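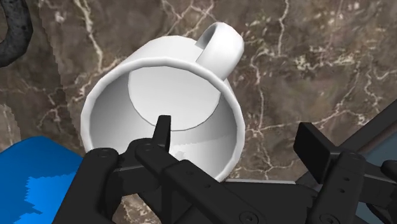
The mug task in the simulator, one fingertip inside the rim. Visitors to the open day will be able to try this one themselves.

Call for participants: Riment open day, May

Come and drive a robot arm for the afternoon (and tell us what you make of it)

Every May we open the doors of the Riment workshop to anybody who would like to come in, and every May we look for a good number of people who are willing to do a little more than wander round with a cup of tea. This is the call for those people. If you have never touched a robot in your life, please keep reading, as you are very much who we are hoping to hear from. If you have touched a great many, there is a place for you too, and it's further down the page under "Table hosts".

We are a small outfit. Riment builds the control side of robot arms, the part that sits between a person's intention and the machine's fingers, and most of our days go on very ordinary household things: picking up a cup, turning it the right way up, setting it down without a bang. It sounds modest and it is surprisingly absorbing. People who come for twenty minutes tend to be found at the same table an hour later, muttering at a mug.

We are looking for 100 participants for the afternoon, in two groups, and a handful of table hosts to help them along.

What you'll be doing

The heart of the day is the mug task. You sit at a screen with a hand controller, and in front of you is a simulated arm with a two-fingered gripper and a white mug lying on its side on a brown marble surface. Your job is to get hold of the mug and stand it up. That is the whole of it! You may go in by the rim, with one finger inside the mug and the other outside, or you may try for the handle, or round the body, and we would rather you worked out your own way than copied your neighbour's. We don't coach you through the first few goes. We do coach you afterwards if you'd like us to, and Iker Palacios, who built the simulation and is endlessly patient with it, will be going from table to table all afternoon.

You see the mug from close to the gripper, looking past the fingers, and most people need a little while to get used to that. The fingers look enormous. Your sense of how far away things are goes a bit strange, and then somewhere in the first quarter of an hour it settles down and you stop thinking about it. We are especially interested in that settling down, and in how it differs from one person to the next, so please don't practise on anything beforehand and please don't worry about being slow.

After the simulator there is a break with cake, and after the break everyone goes through to the big room for the live demonstration. Noelia Aranda will be running the physical arm, which we call Nivum, through the same mug task, and there is time for questions. She welcomes the awkward ones. Last year a gentleman asked why on earth anyone would want a machine to do this when he could do it perfectly well himself, and the conversation that followed was the best part of the day for several of us.

Then we sit down together, in small circles, and talk for half an hour about how it went. One of us takes notes. There is no form with boxes from one to five.

How the afternoon runs

Doors open at noon for the first group, who finish at three. The second group arrives at half past two, so that the two can meet over the cake, and finishes at half past five. Tell us when you apply which group suits you and we will do our best, though we can't promise.

The simulator session takes an hour in all, with a pause in the middle. Please stop whenever you want to. Some people find that looking closely at a moving view on a screen makes them a little queasy, and if you are one of those you can sit out the rest and still come through for the demonstration and the talk.

Who we'd like to hear from

Anyone aged sixteen or over. Under eighteens need a parent or guardian to sign the consent sheet, and the grown-up is welcome to stay and have a go.

We would particularly love to have more people over sixty, more left-handed people, and more people who use their hands for a living: cooks, hairdressers, bakers, upholsterers, nurses, people who lay tiles. At the last open day we had rather a lot of engineering students, who were delightful company, but they all went at the mug in much the same way.

If you have limited movement or strength in your hands or arms, please do apply and tell us a little about what would make it comfortable. We have three kinds of controller, one of which can be worked with very light pressure, and the tables can be raised and lowered. The building is step-free from the car park, and there is a quiet room next to the kitchen with a proper sofa in it.

You don't need to know anything about computers. You do need to be able to follow spoken or written instructions in English or Spanish. Montserrat Olmedo will be leading the Spanish-speaking tables, and if you would like to be on one, just say so.

What we offer

We can't pay participants a fee, but we do cover local bus and train fares against a ticket or receipt, and lunch is provided for the first group and an early supper for the second. There is soup, a vegetarian dish and a vegan one, and we can manage most allergies if we are told beforehand. Everyone who takes part is also invited back in the autumn, when we show what we did with the results, and we would like very much to see you again then.

What we keep

We record what the controller does and what the simulated arm does during your session. We keep the notes from the talk. We do not film your face or record your voice, and your name is stored separately from your session, on a list that only Eusebio Ospina can open. You can ask us to delete your session at any time until we put the results together in the autumn, and you needn't give a reason. The full wording is on the consent sheet, which we send with your confirmation so that you can read it at home and not in a corridor with your coat on.

We hope to add your efforts to a collection that stands at 930 sessions, all done by visitors or friends of the workshop, and we would be tremendously pleased to reach 2000 one day.

Table hosts

Hosts look after one table for the afternoon. You welcome people, get them seated and comfortable, explain the controller, reset the simulation when the mug has ended up somewhere hopeless, and generally keep things kind and cheerful. This is a paid day's work at our usual casual rate, which we'll send you along with the application form, and meals are included.

We'd like hosts who have used a simulator or a robot arm of some description before, whether at college, at work or in a shed. More than that, though, we'd like people who can sit beside someone who is struggling and leave the controller alone. It is much harder than it sounds! If you have taught, or worked in a library, or helped a parent with a new telephone, you will know precisely what I mean.

There is a training evening for hosts in the week before, from six until eight, and we do need you to come to it. Eusebio Paredes will take you through the tables, the controllers and what to do when the screen freezes (usually, press the green button and talk about the weather). Please mention any access needs of your own, as hosts spend a fair part of the day on their feet.

How to apply

Participants: send us a few lines with your name, your age group, which hand you write with, what sort of work you do or used to do, and whether you'd prefer the first or the second group. A few lines really is enough. You can write to the open day address on our contact page, or telephone the workshop in the mornings and Montserrat will take it all down for you.

Hosts: the same, please, with a paragraph on what you've used before and another on a time you helped somebody learn something. We don't need a CV unless you'd like to send one.

We close the list for hosts at the end of April. The list for participants stays open until it is full, and after that we keep a waiting list, which is well worth joining as several people always drop out in the last few days. Everybody gets an answer.

Finding us

We are in the old dairy building in Drarker, on the Aoun side of the river, and the entrance is through the yard and not from the road. The bus from the station stops opposite. There is some parking in the yard, and we'd be grateful if you left the spaces by the door for those who need them. Bicycles can come inside.

If you only want to visit on the day and have a look round, you don't have to apply for anything. Come to the live demonstration, at two o'clock for the first showing and half past four for the second, and there will be a chair for you at the back.

With warm wishes from all of us in the workshop,

Eusebio Ospina
Open day organiser, Riment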